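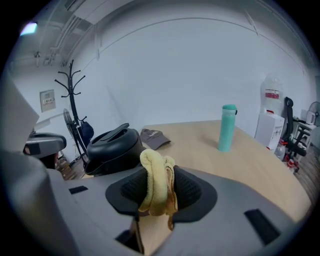 Thursday, long room, morning

Carafe test, second go. The first one doesn't count. I had the lid seated crooked for most of the day and the numbers dropped like a mug with no lid at all. Redoing it with the lid checked at every reading.

What I want to know: whether the black carafe keeps coffee hot enough through to mid-afternoon that we can brew once in the morning and leave it on the table, or whether we have to go back to the hot plate. The hot plate makes everything taste burned by ten and somebody always forgets to switch it off.

Also running the teal bottle next to it for comparison. It's mine, narrow mouth, much smaller than the carafe, so this isn't a fair match and I'm not treating it as one. I just wanted a second line on the chart.

Setup

Water, no coffee. Coffee leaves an oil film on the probe and I don't want to clean it between readings. Filled the carafe with 2,000 ml from the kitchen kettle in two batches. Second batch was a little hotter than the first. Stirred with the probe and waited for the reading to stop moving before I called it the start.

Preheated both with boiling water for five minutes and dumped it. Did not preheat last time, so that is a change on top of the lid. Should have changed one thing at a time. Will do a run without preheating next week and see how much it matters.

Thermometer is the Dratance probe from drawer 2. Checked it in ice water before starting and it sat at 32, then 33, then 32. Good enough.

Room was cool first thing. Heat came on while I was filling.

Readings, degrees F, carafe first, then bottle

8:50 a.m. 194 194
9:50 188 183
10:50 183 174
11:50 179 166
12:50 174 159
1:50 p.m. 170 152
2:50 166 146

Skipped the 3:50 reading, was on the phone. By the time I got back it was past four and I poured both out.

Each reading means opening the lid, so these are worse than what you'd get leaving it shut. On the other hand people pour from it all day, and a half-full carafe cools faster than a full one. I took nothing out between readings. A real day would be lower than this, I'd guess by a fair bit after lunch.

Saulius Vanags wants his coffee at 160 or above and says he can tell. By these numbers he is fine until past three. He also pointed out that he drinks his last cup at one, so we are measuring for somebody else at this point.

Notes on handling

The lid takes a quarter turn and then a bit more. The bit more is what I missed last time. There's a soft stop partway that feels like closed. Turn past it. I'd like a mark on the lid and one on the collar so you can see when they line up. Tried a paint pen on the underside of the lid first to see if it survives washing. Leave it a week.

Lever on the lid works fine with a thumb. If you press it only halfway the stream goes down the outside of the spout and onto the table. Press it all the way and it pours clean. Spilled a little at the start learning this and once more in the afternoon, when I knew better.

The wooden handle stays cool. Felt it at every reading, no warmth I could notice. There's some play in it if you lift by the handle with the carafe full. Looked for a screw and found one under the upper end, snugged it down, play is less but still there. Keep an eye on it.

Keep the handle turned in toward the middle of the table. With it hanging toward the walkway side it's easy to catch with a sleeve.

Table

The top is light wood and it shows everything. The old rings from the hot plate came up partly with dish soap and warm water. Two did not. Tried Clullidex on the worse one, left it ten minutes, wiped along the grain. Ring is lighter, but so is the wood right next to it, so now there's a pale patch with a faint ring in it. Stopped there. Do not use it full strength on this table. Maybe cut it by half on a scrap piece and see.

After that I went over the whole top with a damp cloth and then a dry one. The finish is thin at the front where people lean. Water doesn't bead there anymore, it soaks in and leaves the grain raised. Needs sanding and a coat of something before summer. Viso did the benches next door and those have held up, so I'd ask them what they used before buying anything.

Cloths: the pale yellow ones are for the table only. Somebody has been using them on the coffee maker and then putting them back in the clean stack. Coffee doesn't come out of these in the regular wash. Soaked one last month in oxygen bleach overnight and it came out better but with brown still along the folds. I don't think it's worth the trouble. Stained ones go in the bucket for floor and machine use and the clean ones stay folded on the shelf. Will put a strip of tape on the shelf that says which is which.

Things on the table that live somewhere else: cap goes on the coat rack by the wall. Bottles can stay if they have water in them and somebody is drinking it. The rest goes home at the end of the day.

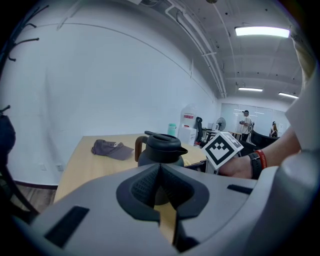
The rack itself is fine for caps and light jackets. It is not fine for backpacks. The hooks are curved enough that a strap won't slide off, but a heavy bag pulls the whole thing forward. Bags on the floor by the wall or on a chair, and keep the outlet clear so we can plug in the kettle there without crawling.

On the outlet: I tried running the kettle in here to save the walk down the hall. Works, no trip, lights didn't dim. The cord only just reaches if the kettle is at the very end of the table, which puts hot water at the corner people walk around. Not doing that. Either we get a small stand or we keep filling in the kitchen. Saulius votes kitchen. I timed the walk while carrying the full carafe, 19 steps to the kitchen door, and the water lost nothing I could measure on the way. So kitchen it is, and the stand is off the list.

Lights: had all of them on. The far end of the room is dimmer than the end near the table and always has been. For reading the probe display it makes no difference. For looking at the finish on the table it does, I see scratches much better from the side with a flashlight held low. Found a long one near the middle I'd never noticed.

Descaling

Carafe interior has a tan film from the coffee it had in it before I got it. Let it sit with hot water and baking soda while I ate lunch yesterday, rinsed, then again with fresh soda. Most of it is gone. There's a band left near the neck where the brush doesn't reach. A bottle brush with a bent end would get it. Ordered one along with the new filters from Tsikata, should be here next week.

Do not put the carafe in the dishwasher. The handle is wood and the base has a seam. I'm writing this here and I'm also writing it on the cupboard door.

Teal bottle had a smell around the lid gasket. Pulled the gasket out with a wooden skewer, soaked it in vinegar, put it back in. Smell is mostly gone. The gasket has a flat side and a ribbed side, ribs go toward the lid. I had it in backward for the 9:50 reading and fixed it before the next one, so that first drop on the bottle line may be steeper than it ought to be. Left the number in and put a star by it on the chart.

To do

Run without preheat, everything else the same.
Run at half full, starting from the same temperature.
Run with real coffee and people pouring whenever they want, just start and end readings.
Paint pen marks on lid and collar if the test spot holds.
Tape on cloth shelf.
Ask Viso about the table finish.
Check the handle screw again Thursday.
Return probe to drawer 2. (Done.)

Hot plate is unplugged and on the bottom shelf with the cord wrapped. Leave it there until the half-full run is in. If the carafe drops under 160 before lunch on that one we'll talk about it again.

Chart is taped inside the back cover. Carafe is the solid line, bottle is dashed.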